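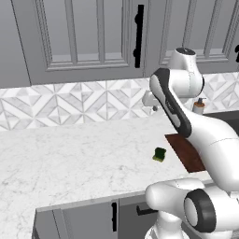
Incident re-check: kitchen cell, sponge pick and place
Site: Momden test kitchen, Zunda sim build
Arm controller release: Fikum 7
Reason for check: protective stop during sponge transfer, April

Status is OK, OPEN or FAIL. Comments are the inspector's.

1. Stop log pulled and saved
OK. Stop came at step 1,661 of the run. Log shows a force limit trip at the wrist, then a clean hold. No drop reported.

2. Collision shapes match visible shapes
FAIL. The cutting board's collision box is taller than the board itself. A low transfer across the counter clips the box before it gets near the wood. This is the likely cause of the trip. Board asset came from the Åberg kitchen set and was never re-measured after import.

3. Clearance over the counter
OPEN. Planner was set to travel low to save time. Raise the travel height until item 2 is fixed. Do not rely on the force limit as the only protection.

4. Elbow and upper cabinets
OK, with a note. The cabinet handles stick out past the doors and are not in the keep-out zone. Nothing touched in the logged runs. Add them anyway.

5. Grip on a soft object
OPEN. The sponge compresses, so the finger position reading does not say much about whether it is held. With the fingers closed on it and the sponge just off the marble, the gripper should report "object held" before any sideways move is allowed.

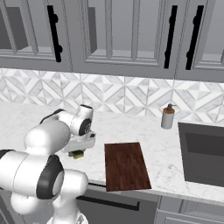
In the failed run that report came late and the sideways move had already been queued. The queue needs to wait for it. Same change to be made in the place routine, where the release check has the same gap.

6. Soap dispenser and sink
OK. Both are in the keep-out zone. Margin at the sink rim is tight but within the limit.

7. Restart after stop
FAIL. Pressing resume sent the arm straight on along the old path. It must back off upward and plan again. This one blocks sign-off for the real cell.

8. Repeat runs
OPEN. 900 runs done with the raised travel height entered by hand, no trips. Full set is 3,475 and will be run once items 2, 5 and 7 are closed.

Result: not released. Low-speed sim use only. Send the corrected board asset and the new resume routine together, and re-check items 2 through 5 and item 7 on the same build.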